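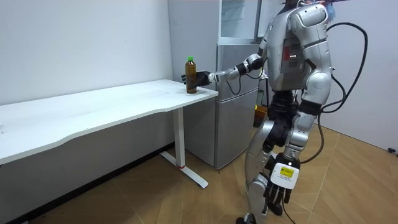 Figure 3. The humanoid at the test table, with one hand closed around a bottle with a green cap. One cable runs from the back of the robot down along its side, and another hangs near the lowered hand.

Publications > Sernby Lab Reports > Robot Upkeep

October – Uvosura Group, Sernby

4.2 Cable routing and hand care

The robot works beside a narrow white table in a room set up as a small kitchen, with a refrigerator behind it. We kept this layout during the whole study, so that the wear on the cables would come from the same motions every time. The main task was to grasp a bottle on the tabletop, lift it, and put it back near the same corner. One run of the task is called a cycle. The robot completed 2468 cycles between the first inspection and the last one.

A thick cable leaves the top of the back and makes a wide loop before it goes down along the side (Figure 3). In our first setup this loop was much shorter. When the torso turned toward the refrigerator, the cable became tight and pulled on its connector, and the controller lost the signal for a moment. We then made the loop longer and moved the lower clip away from the hip. After this change we did not see the fault again, but the longer cable must be watched when the robot steps back, as it can touch the knee joint.

The hands need more attention than the arms. The fingers close around the lower part of the bottle, and the load is not shared equally between them. Every 54 cycles the operator stops the robot with the arm hanging down, moves each finger by hand, and compares its resistance with the value in the Plistis log. A finger that feels stiff is cleaned at the base joint first. Only if this does not help is the tendon adjusted – we found that early adjustment often hides dirt in the joint.

Calibration of the hand is done with the Kurup routine, which opens and closes the fingers without an object. It should be started after the robot has been standing with power on for some minutes. In two cases we started it directly after power-up, and the zero position of the thumb was wrong. The robot still held the bottle, but the grip was too high and the cycle had to be repeated.

The row of red lights on the back panel is checked before each session and again after any work on the cables. The operator writes the result in the log together with the position of the loop.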